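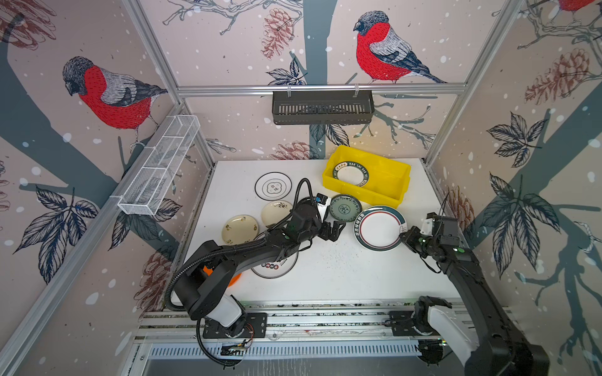

Mercredi, 8 h 40. Reprise de la cellule Nenda après l'arrêt de lundi soir : défaut de suivi sur l'axe 3 du bras gauche, 211 cycles depuis la dernière mise à zéro. Avant de démonter quoi que ce soit, j'ai mis les deux bras en position d'attente au-dessus du plateau. La gaine annelée du bras gauche part du bas, fait une boucle par-dessus et revient vers le poignet. Dans cette posture elle a du mou, donc rien à reprocher au passage de câble tel quel. Le bac jaune reste au fond à droite, position nominale, avec une assiette à bord vert foncé dedans.

Essai à vide, bras gauche seul, vitesse réduite à 30 %. Le défaut revient dès que le poignet tourne vers l'extérieur. Courant moteur normal jusque-là, puis pic net. Même trajectoire gaine détachée : pas de pic. C'est donc la gaine qui tire en bout de course, et le réducteur n'est pas en cause, contrairement à ce que j'avais noté lundi.

Correction : collier intermédiaire déplacé de 54 mm vers la base, serrage à la main puis un quart de tour. Refait la trajectoire dix fois sans défaut. Limite logicielle de l'axe 6 resserrée en attendant la gaine plus longue (commandée chez Sivmont, pas de délai annoncé).

Fixations sur le rail aluminium à l'avant : les deux embases contrôlées au couple. Une vis de l'embase droite avait pris du jeu, resserrée et marquée au feutre. À revoir vendredi avec Gudrun.

Pinces : ouverture complète correcte des deux côtés. La droite ferme avec un léger retard, déjà signalé par Davoud. Je n'y touche pas aujourd'hui – une seule modification à la fois, sinon on ne saura plus lire les courbes.

Propreté : des miettes ou particules sombres sur le plateau blanc, côté avant, près de la grande assiette à bord vert. Origine non déterminée. Aspirer avant chaque série et passer un chiffon sur la grille de ventilation sous le rail. Su-chen demande qu'on garde un échantillon si ça revient, pour comparer avec la poussière des patins.

11 h 15. Mise à zéro refaite sur les deux bras, fichier de calibration enregistré sous Mirzaei, ancienne version conservée. Prochain contrôle à 2000 cycles, ou avant si le pic réapparaît.

Reste à faire :
– monter la gaine longue et remettre la limite de l'axe 6 à sa valeur d'origine
– mesurer le retard de la pince droite
– demander à Archie où est passée la clé dynamométrique courte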